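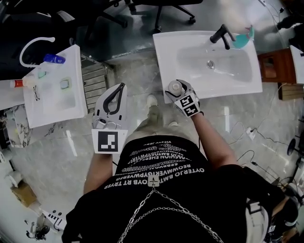
Drandley, 2022-01-08

Sink tips for gripper demos, quick ones. Grab bottles round the middle, not the cap. Slow down over the rim, the basin edge is where most takes go bad. Keep both tags facing out and wipe them inbetween. Glasses and sponges: 2 goes each, then swap basins. 14 takes, then a breather. Mirkero job wants 700 so pace yourself. Dropped one? Keep it, label it "drop", dont redo over the top. Cables off the tiles if you're splashing.

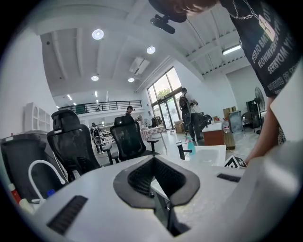

Gripper pad and ribbed strips, up close.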